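Subject: Re: [redmont-tables] Cooking vinegared rice for a crowd, help please
From: Furtună Lane Kitchen
To: redmont-tables list

Good evening, everybody,

I meant to answer this at lunchtime and then the phone went, and then the dog wanted out, and now it is past nine and I have a cup of tea beside me and all the time in the world, so I'm afraid you are going to get the long version.

Terkau Street Supper Club wrote:

> Hello all. We've been asked to put on a sushi supper in February at
> the Zarkorgate hall and I said yes before I thought it through. There
> will be 37 of us. I have made rolls at home plenty of times but never
> for more than six people, and my rice is hit or miss even then. Half
> the time it's gluey and the other half it goes hard in the middle by
> the time we eat.
>
> Questions: can I cook the rice the night before? Is it worth buying
> one of those wooden tubs? And has anyone done this in a hall kitchen
> with only one decent burner?
>
> Any advice gratefully received, even if it's "don't."

Well, I would never say don't! We did a supper very like it two winters ago and I still get asked when the next one is. But I did learn a few things the hard way, and I'm happy to pass them along.

Please don't cook the rice the night before. I know it's tempting, I was tempted too, but sushi rice that has been in the refrigerator turns chalky and there is no bringing it back. What you can do the night before is measure it into bags, one bag per batch, and make up all your vinegar, sugar and salt in a jar. That saves so much muddle on the day. Ours sat on the counter with the lid on and was perfectly fine in the morning.

On the gluey trouble, my guess is the washing. I used to give mine a quick swish and call it done, and my sister-in-law (who is far more patient than I am) stood over me and made me keep going until I could see my fingers through the water. Then leave it in the strainer for 20 minutes before it goes anywhere near the pot. When it's cooked, turn the heat off and leave it alone with the lid on. I know you will want to look. Don't look!

The hard middles sound to me like refrigerated rolls. If you have been making them early and putting them in the cold, that would do it. Keep the fish and the fillings cold and put the rolls together as close to supper as you can manage. A damp towel over the finished ones will keep them nice for a short while. If you're going to have raw fish on the table I would talk to your fish counter first and tell them just what it's for, and for a crowd this size I'd lean on cucumber, egg, cooked shrimp and avocado anyway. Ours was nearly all cooked or vegetable and I didn't hear one complaint.

As for the tub, they are lovely things and I would dearly like one, but I have always used the widest, shallowest dish in the house. What matters is spreading the rice out so the steam can get away. Fold in the vinegar with the side of the paddle, a slicing motion, and have somebody stand there fanning it with a magazine. Children are wonderful at this job for the first 3 minutes.

While I'm on the subject of dishes, do think about what you'll serve on. We put out small trays instead of big platters, so people weren't all reaching over each other, and it made the tables look so pretty with very little effort.

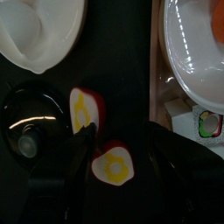
A toy sushi slice by a white plate on a wooden tray, with a white bowl alongside.

You'll want more little dishes for soy sauce than you think, too. We had 18 and ended up passing out teacup saucers, and people were very good about it.

Now, the burner. I do feel for you there, as the Zarkorgate kitchen was exactly the same the year I helped with the soup lunch, and the back left one went out every time someone opened the door. My advice is to forget the stove altogether and ask on this list for rice cookers. I would bet there are half a dozen sitting in Redmont cupboards right now. Two warnings, though. Put everybody's name on theirs with masking tape, and don't run them all off the same outlet, or you will be finding out where the fuse box is in the dark. We did, with an egg pan in one hand.

You are very welcome to borrow our two cookers and the big bamboo mats. One of the mats has a string gone at the end but it rolls perfectly well if you keep that side away from you. I can drop them at the hall any time after four, or you can come by and get them and stay for a cup of tea, and I'll show you how I do the egg.

Oh, and sharp knives! Wipe the blade with a wet cloth between cuts. I nearly forgot that one and it makes all the difference to how the slices come out.

Do let us know how many cups of rice you end up planning on, and I'll check it against my old notes if I can find them.

Warmest wishes from all of us at Furtună Lane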